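Avitz Completes Interior Brick Wall Survey at Clastden Works, Publishes Repair Schedule

September
By the Avitz press desk 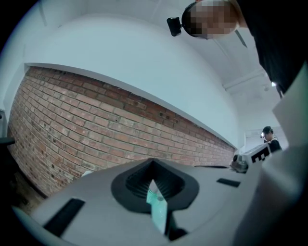 Brivus, which will occupy the ground floor rooms under the new lease, asked through its facilities office that the brick stay exposed wherever the mortar allows it, and said that a wall with old anchor holes in it was acceptable as long as the holes did not shed dust onto the work surfaces.

CLASTDEN – Avitz has completed its condition survey of the interior brick walls at Clastden Works and has released the repair schedule for the ground floor. The survey covered 3,022 square feet of exposed brick in the rooms to be leased. Repair work is limited to repointing, hole filling, dry cleaning and the replacement of units that have lost their face. No wall will be painted, plastered or sealed with a film-forming coating.

The walls are red-brown brick with pale grey mortar. Unit color ranges from orange-red to a dusty brown. The variation is original to the building and will not be corrected. Above the brick, the wall and ceiling surfaces are smooth and painted white, with a thin white ledge at the junction. The ledge will be retained in all rooms.

Survey method

Each wall was divided into bays and inspected by eye and by touch at close range. Joints were tested with a hand pick to a depth of half an inch. A joint was recorded as sound if the pick did not displace material under light pressure. Bricks were tapped with a plastic mallet and listed as hollow, cracked, chipped, stained or sound. Moisture readings were taken at three heights per bay. Readings above the threshold set in the specification were found in two bays only, both on the north side near a former downspout. The downspout has been rerouted and the bays will be read again before any mortar is placed.

Findings

Of the bricks examined in detail, 1,355 were listed with at least one surface defect. Most of these are minor chips at the arris or dark staining, and no action is proposed for them. Replacement is scheduled for 105 units. Replacement brick will be taken from a partition already removed elsewhere in the building, so that size and firing match.

The survey also logged 303 small holes, most of them left by anchors for shelving and conduit. Holes occur singly and in clusters. Those in mortar joints will be raked out and repointed with the surrounding joint. Those in brick faces will be filled with a lime-based compound tinted with brick dust, finished slightly below the face of the unit. Fill is not to be feathered onto adjacent brick.

Mortar and materials

Repointing mortar will be a lime and sand mix supplied by Väisänen. The existing mortar is softer than the brick, and the specification requires that the new material be no harder than the old. Portland cement is excluded from the mix, including as a minor additive. Sand has been selected to match the pale grey of the existing joints once cured. Four sample panels were prepared and left to cure before comparison. The second panel was approved. The first was too yellow and the remaining two were too coarse for the joint width.

Joints will be raked by hand to a depth of at least twice their width. Powered grinders are not permitted on vertical joints. They may be used on horizontal joints only where the existing mortar has been identified as a later hard patch, and only along the center line of the joint. New joints will be finished flush and brushed when thumbprint hard.

Cleaning

Cleaning is restricted to vacuuming with a soft brush head, followed by a natural bristle brush. Water washing and acid cleaners are excluded. Dark stains that remain after brushing will be left in place. A test area treated with a latex peel product gave an uneven result and the product has been withdrawn from the schedule.

Sequence of work

Work will start at the ledge line and proceed downward in lifts of four feet. The ledge and the white painted surfaces will be masked before raking begins. Dust extraction will run at each work position, and floors will be sheeted to the base of the wall. Fresh mortar will be kept damp for seven days by light misting and covered with burlap where rooms are heated. Deliveries to the building will be accepted before 9:30 a.m. only.

Furniture and stands now in the rooms will be moved at least six feet from any wall under repair. Occupants will receive a room-by-room sequence before work begins. Fixing of shelves, rails or cable clips to the brick will not be permitted after completion, except into mortar joints and with the written agreement of Avitz.

The repair schedule, the bay drawings and the mortar specification can be requested from the Avitz project office at Clastden Works. Bay numbers on the drawings run clockwise from the main door of each room.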